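New worktop in the shared kitchen at Golley

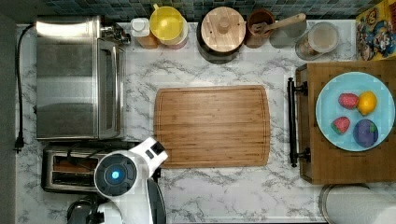
The worktop at Golley, with the toaster oven and the toaster on the left and the bamboo board in the middle.

The kitchen on the ground floor opened again on July 19, 2026, and many of you have already cooked in it. We want to thank Piyumi Roy, who chose the small blue-gray tiles and was very patient with our many opinions about them.

A few wishes for daily use. Please keep the bamboo board on the worktop and wipe it after bread, also in the groove, where the crumbs like to stay. The canister with the wooden lid and the glass jar go back to the row by the tiles when you have finished – the same for the wooden spatula, which lives in the brown crock.

The toaster and the toaster oven should not run at the same time as the kettle. The fuse went 2 times in March and we would like to avoid this.

Bjarke Hauksdóttir keeps the list for the Drurdale supper, where there is room for 27 people. Write to Bjarke if you want to come, and say if you can bring a salad or a cake.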